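Papers > Cataloging and Classification > Household Goods

Search this collection Enter title, author or keyword Go

4. Naming of Kitchenware in Resale Listings

4.1 Source records

The records come from two resale catalogs, Wurkisar and Menon, both of which let sellers write their own titles. Wurkisar limits the description field to 2,000 characters and sets no limit on the title. Menon does the reverse. The combined export held 2,214 kitchenware listings. After repeat postings and listings with an empty title field were removed, 1,299 remained, and all results in this section refer to that reduced set.

Titles were split into words and matched against the Usau term list, which gives one preferred term for each class of utensil and any number of entry terms that point to it. Plurals were folded into the singular. Spelling errors were corrected only when a single candidate in the term list lay one letter away; all other errors were left as they stood and coded as unmatched. Color words, maker names and words of condition ("used", "like new") were moved to separate fields before matching.

4.2 Competing terms

Most utensil classes have one term that sellers use nearly all the time. Ladles, whisks and rolling pins fall in this group and are not discussed further. The classes that cause trouble are those where two common words divide the same ground, or where one common word covers two classes that the term list keeps apart.

The first type is shown by "colander" and "strainer". The Usau list treats a colander as a rigid bowl with holes and a strainer as a mesh on a frame. Sellers do not hold to this. A rigid bowl with holes is called a strainer in many Menon titles, and some Wurkisar sellers use both words in one title, presumably to be found under either. Double titles of this kind were coded under the preferred term, with the other word kept as an entry term.

The second type is shown by "spatula". In everyday American use the word covers a flat turner, slotted or solid, and also the flexible blade used to scrape a bowl. The term list has separate classes for these and gives "turner" as the preferred term for the first. Very few sellers write "turner" alone. Where a title said only "spatula", the coder read the description field, and if this gave no mention of slots, lifting, scraping or baking, the listing was coded to the parent class.

"Pan" is a weaker case of the same problem. A title with no further word of shape or use was coded to the general class, and the description field was not consulted - a choice made for speed, which probably makes the general class larger than it should be.

Color words gave less difficulty than expected, with one exception. "Mint", "light green" and "pale green" were used for goods that a buyer would be unlikely to tell apart, while "green" alone was used for every strength of the color. The color field therefore records both the seller's word and a broad group. Only the broad group is used in the tables. 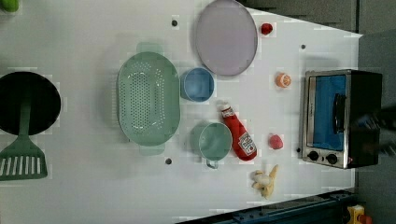
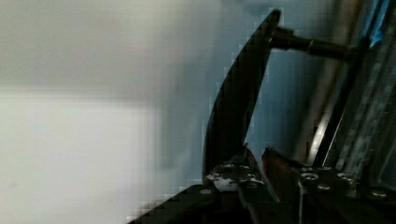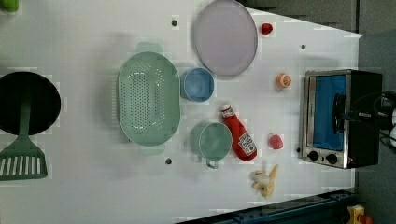 Figure 5. First and third panels: kitchen items on a white tabletop, seen from overhead, among them a round black pan, a green slotted spatula and a large oval colander in a light green. Second panel: close view, with a dark curved finger against a pale, blurred surface.

4.3 Coding agreement

Coding was done by Nadhirah Pelupessy and checked by a second coder working from the same written rules. Disagreements were settled by discussion and the rules were then amended. Two amendments had a visible effect. The first allowed a coder to use the price field when deciding whether a listing was for a single item or a set. The second barred the use of the seller's other listings, which the second coder had been reading and the first had not.

Agreement was lowest for sets. A title such as "spatula and strainer lot" names two classes, and the early rules did not say whether to code the first item named, the larger item, or both. The final rules call for both, with a flag. Flagged records are left out of the term counts in Section 5 but kept in the search trials, where the Flilham query log is used as the source of buyer wording.

Posted 11/12/20 | Contact the editors | Copyright and reuse | Back to top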